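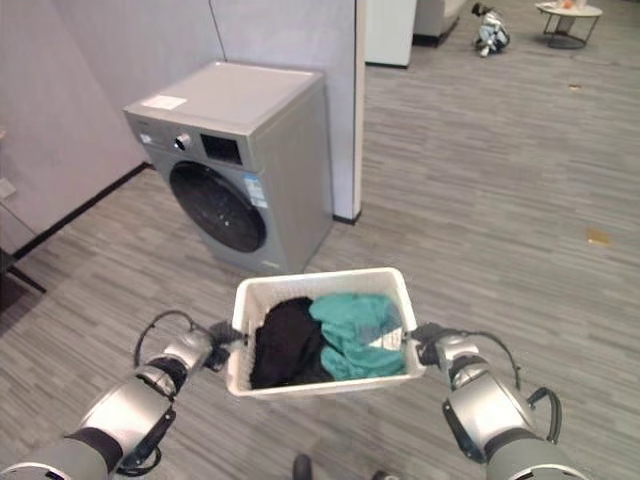

Too many abbreviations, said the first comment on our test grid, and two of the clues could mean anything. It came from a tester who signed in as Troline, and I'm starting my report with it because it pretty much set the agenda for the rest of the semester.

My project was a word puzzle maker called Workunden. You feed it a word list, it fills a small grid, and then you sit there and write the clues yourself. I wanted the computer to do the boring part (the filling) and leave me the fun part. As I found out by February, the filling is where most of the trouble hides.

How the filler works

I started with a plain backtracking search. The program picks the slot with the fewest words that could still fit, tries one, checks the crossings, and backs up if it gets stuck. My first version picked slots in reading order, left to right, and it would happily chew on the bottom corner all through lunch. Changing the order fixed that almost completely. I wish I'd tried it before I spent a whole weekend making the dictionary lookup faster!

The word list is the part I'm least proud of. I pulled together two lists, one from the class folder and one I typed up from puzzles I'd solved over the years, and I didn't clean them properly before the first test. So the filler leaned on every ugly three-letter thing it could find. That's where Troline's abbreviations came from. I went back and gave each word a score – low for abbreviations and weird plurals, high for words people really say – and told the filler to try high scores first. It still cheats in tight corners, but a lot less.

Testing

I made 80 grids with the old list and 80 with the scored one, using the same block patterns both times. Then I went through them by hand and marked every entry I'd be embarrassed to print. The old batch had 265 of those. I didn't finish marking the new batch before the deadline, so I can't give a fair number for it, but the pages I did get through had a lot less red pen on them.

The clue problem was harder. Troline was right about both clues. One was "Kind of bank," which I thought was clever and which fit three different answers until you had every crossing letter. The other tester, Yorath, liked that one, so go figure. I rewrote it anyway, and after that I kept a rule for myself: if I could think of a second answer of the same length in under a minute, the clue went back in the pile.

What I'd do next

I'd like to add themed entries, where the long answers get locked in first and the filler works around them. I tried it once on a Friday night with a kitchen theme and it failed on every pattern I had, probably my patterns more than the code. I'd also want a way to flag repeats, like having both "run" and "runner" in one grid – Yorath caught one of those and I never got around to a check for it.

The code and the scored word list are in the class folder under Workunden. The old list is in there too, so please don't load that one by mistake.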